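白くて丸いフタをつかむとグリッパーが途中で滑り、アームが保護停止します

シェア 35　コメント 4

投稿者：ねじまわし二年生

こんにちは!自宅の作業場でロボットアームをいじるのが楽しくて仕方ない者です。Ekumの小型アームにSkuleroの二本指グリッパーを付けて、皿やフタのような丸くて浅いものを持ち上げて棚に移す動作を組んでいます。1月に始めて、箱ものは面白いくらいうまくいくようになりました。

ところが、縁の厚い白い丸ものになった途端につまずいています。縁をはさんで持ち上げるところまでは行くのに、横移動に入ると指の中でくるっと回り、アームが「過負荷」で保護停止します。停止したあとも指は閉じたままで、先日は手で外そうとしたら急に開いて、指の付け根を軽くはさみました。けがはありませんが、さすがにひやっとしました。

相手はこんな形のものです。内側が一段低くて、縁がぐるっと盛り上がっています。

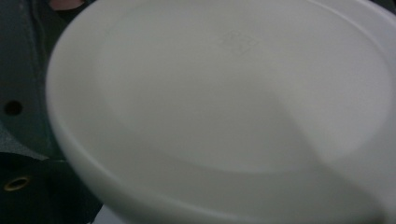 いまの設定と試したこと

・把持力の設定値は800。上げても下げても回ります
・移動速度を半分にすると回る回数は減りますが、ゼロにはなりません
・指先のゴムは新品に交換済み
・ログには毎回エラー1,806が残ります。説明書には「外力の検出」としか書いてありません

把持力をもっと上げるべきでしょうか。それとも持ち方の問題でしょうか。あと、停止したときの安全な外し方も教えてもらえるとうれしいです!

コメント 4

Rattana Tanasarn

すごくいい題材ですね、丸ものは私も大好きです!

先に安全の話をさせてください。保護停止は電源が切れた状態とは違います。指に力が残っていることがあるので、手を入れる前に必ず次の順でやってください。

1. 非常停止を押す
2. アームの電源を落とし、グリッパーが別電源ならそちらも落とす
3. エア式なら残圧を抜く
4. つかんでいるものを下から支える。指の間には手を入れない
5. 手動解放のねじかレバーで指をゆっくり開く

5が付いていない機種なら、無理にこじらずメーカーに解放手順を聞いてください。急に開いたということは、どこかに力がたまっていたはずです。復帰と同時に「開く」を送るプログラムになっていないかも見てください。私は昔これをやって、皿を床まで飛ばしました(笑)

回る件は、把持力より持つ位置だと思います。縁の一か所だけを平らな指ではさむと、丸みのせいで接触が線に近くなり、重心は指から遠いままです。横に加速した瞬間、そこを軸に回ろうとします。力を上げても接触の幅は広がらないので、800で変わらないのも納得です。

私の作業場でも、似た形のものを縁の片側から取りにいくとこうなります。

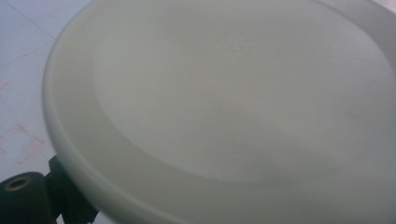

縁の左下側にグリッパーの部品、丸ものの大部分はその右側。

この位置関係だと、腕の長い「てこ」になるのがわかると思います。おすすめは、指先に縁の丸みに合わせた溝を付けること!厚めのゴムシートを削っただけでも別物になります。もう一つは、指を縁の内側の段まで深く入れて、はさむ面積をかせぐこと。加速度も速度とは別に下げてみてください。速度だけ半分にしても、動き出しの勢いが残っていることがあります。

エラーのほうは、回ったものがアームか台に当たって外力として拾われている、という順番ではないでしょうか。時刻をログと動画で突き合わせるとはっきりします。

シェア 4

ぽんず工房

うちはTambunanの吸盤にしたら一発で解決しました。平らな面があるなら吸うのが早いです。刻印の上だけは空気がもれるので避けてください。

黒いコーヒー

エラーが出ないように検出の感度を下げれば止まらなくなりますよ。自分はBrerktonのアームでそうしてます。

返信：Rattana Tanasarn

すみません、これはやめてください!感度を下げると、手をはさんだときにも止まりにくくなります。今回は停止がきちんと働いています。直すのは持ち方のほうです。

返信：ねじまわし二年生

みなさんありがとうございます!さっそくゴムに溝を彫って、加速度も落としました。続けて35回動かして、回ったのは一度だけです。うれしすぎて家族に動画を見せて回りました。復帰プログラムも確認したら、ご指摘どおり先頭に「開く」が入っていたので消して、手順は紙に書いてアームの横に貼りました。残りの一回は縁への入りが浅かったようなので、次は指の深さを変えてみます。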